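Eftychia Vrettos
Plant health, mostly. Potatoes, beetles, paperwork.
October 2021

Right, I promised a few of you I'd write up the two days of the seed potato inspection meeting, so here is a long thread and you may want to put the kettle on. I'm doing it from my notes, which are in three colours of pen and not in order.

First, a thank you to Amber Jansen, who got all of us into one room after so many months of talking to little squares on a screen. I hadn't realised how much I'd missed the bit before the first talk, when people stand about with a coffee and tell you what really went wrong with their season.

The main question was sampling. How many tubers do you pull from a lot before you're happy to say it's clean? We heard from 22 inspectors, and I think it's fair to say we heard nearly as many answers, all of them given with great confidence.

Ayuba Bawa gave the talk I'd send everyone to if it had been recorded (it wasn't, sorry!). He took one large lot and worked through what happens to your chances of catching ring rot as the sample gets smaller. I knew the sums in principle. Seeing them laid out slowly, with a real store and a real forklift driver waiting, was quite another thing.

His other point was about where in the lot you take them from. We all say "at random" and then we all take the bags by the door. I've done it. I did it in August, if I'm being truthful, in the rain, with a lorry behind me.

Clémence Lecomte followed with the lab side. Her team had 3000 tuber cores through in one season and she was very patient about the state some of them arrive in. Please label both the bag and the form. Please don't use a biro on a damp label. She asked me to pass that on and I said I would, so there it is.

She also had kind words for anyone who rings ahead before sending a big batch. It takes a minute, and it means she can have people in – otherwise the cores sit in the cold room over a weekend and everybody is cross.

After lunch we split up for the group work. Mine was on record keeping, and I'd gone in expecting to be bored, but we ended up running over. Half the table use Suder for their field records and the other half are on Marinescu, and the two don't agree on what counts as a "lot". One starts from the field, the other from the store. You can imagine what that does when you try to trace something backwards.

Roel Lambrechts suggested we simply agree five columns that everybody fills in, whatever they use, and leave the rest alone. Grower, field, variety, date lifted, store. I was surprised how long we spent on "date lifted" (first day? last day? what if it rained in the middle?), but we got there, and I'm rather proud of our little table. 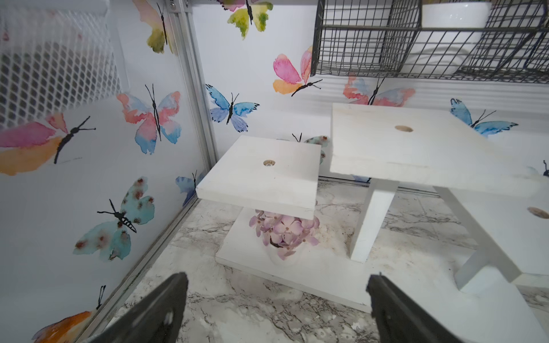
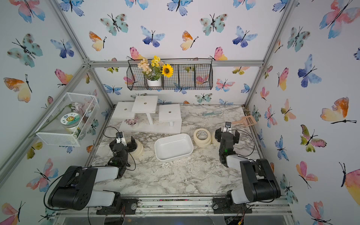 Back to the columns for a moment, as two people have already asked me. No, it isn't compulsory, and no, you needn't change your old records. The idea is to try it on new lots only and see where it pinches. If you grow on rented land, put the field name the owner uses as well as your own. Roel was very firm about that, and having once spent a whole morning looking for a field with three names, so am I.

There was some disagreement at the end over how soon a grower should be told about a suspect result. I'm in the early camp. I'd want to know, even if it later came to nothing, so I could at least keep the grader clean and hold off moving anything. Others worry about rumours going round the district before the lab has finished, and I do see that. We didn't settle it and I don't think we could have, in the 18 minutes left.

Amber is collecting comments on the draft notes now, so if you were there and I've got your point muddled, do tell her, or tell me and I'll pass it along. Next on my list is typing up the store hygiene session, which has its own page of green ink and a coffee ring over the bit on disinfecting boxes.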